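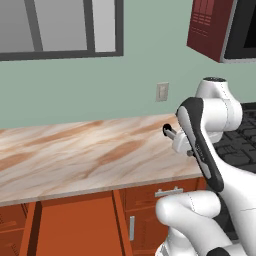
Trirnstead should stop letting landlords paint over the question of windows. The town's rental code says a kitchen must have "adequate light," and it leaves the inspector to decide what that means. A big window with a thick dark frame, set in a pale green wall behind the counter, will pass every time. So will a narrow slot facing a brick shaft. Both get the same check mark on the same form, and the tenant finds out the difference in December.

I rented in the Latuheru blocks for 5 years. At three in the afternoon I had the ceiling light on to chop an onion. My rent was the same as for the units on the south side, and so was my deposit. When I complained, the office told me the unit had passed.

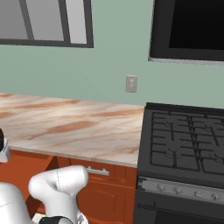
The fix is cheap. Put a number in the code. Measure the glass against the floor area, write the result on the lease, and let people compare. Loretta Szabo, who sat on the zoning board when the code was written, has said a fixed number would punish older buildings. I don't think it has to. Exempt them from the minimum if you like, but make them print the figure.

There are 2,313 rental units in town and 262 came up for inspection last year. The inspector was already standing in those kitchens. A tape measure would have added a few minutes to each visit, and I would gladly pay the extra fee.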